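Ticket 585 – Left arm drops out during mug loading, cell 2
Posted 30/06/2022 by Zlata Prokopenko
4 comments | 2 shares

Reported by: Mutua Lema
Assigned to: Yaroslav Karpenko
Cell: two-arm tabletop cell, Pirgate workshop
Status: closed

Problem as reported

Left arm stops partway through the dish rack task. The controller shows "wrist link lost" and the arm holds position. The right arm keeps going until its next sync point and then waits. Clearing the fault brings the left arm back, but it goes again within a few cycles. Mutua had it seven times in one shift. He also said it was worse on mugs than on glasses, which I put down to chance at first and shouldn't have.

Log

Entry 1 – Yaroslav
Pulled the fault history. All of the dropouts are on the left wrist, none on the right. Supply voltage was steady through every one of them, so I left the power supply alone. Controller temperature normal. Restarted the Surnumix controller and ran the task again with nothing on the table. 60 cycles, no faults.

Entry 2 – Yaroslav
Ran with the rack and the cups back in. First fault at cycle 11, second at cycle 14. Both came when the left arm was reaching out low over the front left corner of the rack. Swapped the left and right controller ports. Fault stayed with the left arm, so the port is fine.

Entry 3 – Zlata
Went over to look with Yaroslav. We slowed the program down and had both arms hold at the point where it usually goes wrong, with a mug in the left gripper and a cup in the right.
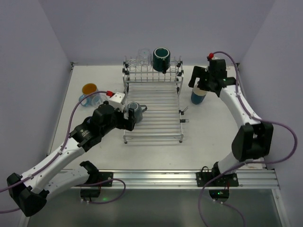

Can the wrist cable be changed without taking the arm off the rail?
The base mount can stay where it is, and only the cable clips along the links and the two end connectors have to come undone.

Entry 4 – Yaroslav
With the left arm parked I moved the cable by hand at the wrist connector. Nothing. Moved it at the elbow and the link dropped on the second try. So the break is near the elbow, inside the jacket, and it opens when the cable is pulled toward the wrist. There was very little slack between the elbow and the wrist. Somebody had taken up the spare length and clipped it down by the base. The mug placements reach lower than the glass ones, so they pull harder. That explains what Mutua saw.

Entry 5 – Rosalie Wyss
Checked my notes from the May service. I was the one who took up the slack. The loop had been catching on cups left of the rack and I shortened it to get it clear. I didn't run the low placements afterwards. Sorry about that. I have added the step to the service sheet.

Entry 6 – Yaroslav
Power off, new cable in. Part is the Eduson wrist cable, bin 71 in the parts cabinet, one left after this. Routing as follows:

Start at the wrist connector and push until the latch clicks.
Leave a loop behind the gripper big enough for full wrist roll both ways.
Clip to the upper link, then leave slack across the elbow with the arm stretched all the way out.
Last clip goes below the elbow. Any spare length stays near the base, in an open loop.
Jog every joint to both limits by hand speed before running a program.

I did this with the arm at full stretch. If you set the slack with the arm folded it will look like plenty and it won't be.

Entry 7 – Mutua
Ran the full task over two shifts, mugs and glasses. 1,242 cycles, no wrist faults on either arm. One dropped cup on the right side, which is a grip setting and has its own ticket.

Entry 8 – Zlata
Closing. Two things still open from this one. The right wrist cable is the same age as the one that failed, so it gets changed at the next service. And the cups waiting to be loaded should go further from the left arm's cable – Demyd Romaniuk is changing the start layout and will teach the new pick points. Old cable is in the tray on my desk if anyone wants to cut it open.

Comments (4)

Demyd: New pick points are in the program as of this morning. Please don't load the old file from the Sproģis backup, it has the previous layout.

Mutua: Noted. Deleted my local copy.

Rosalie: Do we order one spare cable or two?

Zlata: Two.

Cell support, Pirgate workshop | Contact the support desk | Back to top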